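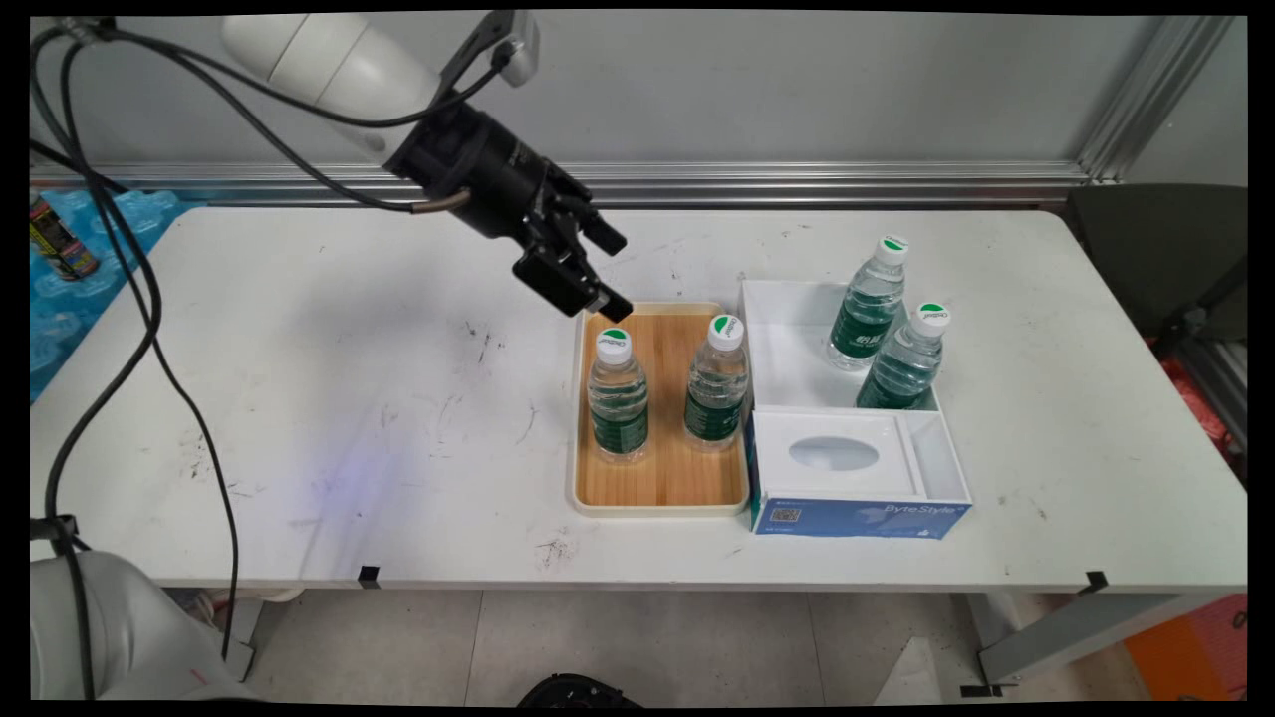 Drinking Water on the Rosser Trail: Notes for July Walkers

Readers have asked for an update to my earlier entry on water along the Rosser Trail, and the present post replaces it in full. The distances given there were taken from the old county leaflet and should no longer be relied upon.

The trail climbs to 3670 feet at Hakeck Saddle. Between the lower parking area and the saddle there is one dependable tap, located behind the Drolleck picnic shelter. It is turned on in spring and shut off at the first hard frost. The spring marked on older maps above the shelter was dry on both of my visits last summer, and walkers should plan as though it did not exist.

My own practice is to carry two bottles from the car and to refill both at Drolleck, whether or not they are empty. The upper section is 9 miles there and back, nearly all of it in full sun after ten in the morning. I have met a good many people on that slope with a single small bottle between them, and I have shared mine more than once. I would prefer to see them turn around at the shelter.

A word on filters. I used a Wurkska squeeze filter for two seasons and found it satisfactory in clear water, although the flow slowed considerably after silty creek crossings. Backwashing at home restored most of it. A filter is of no use where there is nothing to filter, and it should be treated as a reserve.

Bottles left in a parked car become unpleasantly warm by noon. I now keep a spare pair in a small cooler under the rear seat – wrapped in a towel, with the lid fully closed – and they remain cool enough to be welcome on return.

Parking at the lower lot is limited, and the overflow field is closed this year. The bus, route 292, stops 200 yards below the gate. The last departure in the evening is earlier than the posted timetable suggests, and I recommend confirming it with the driver on the way up.

Corrections may be left in the comments, particularly from anyone who has used the tap since it was repaired.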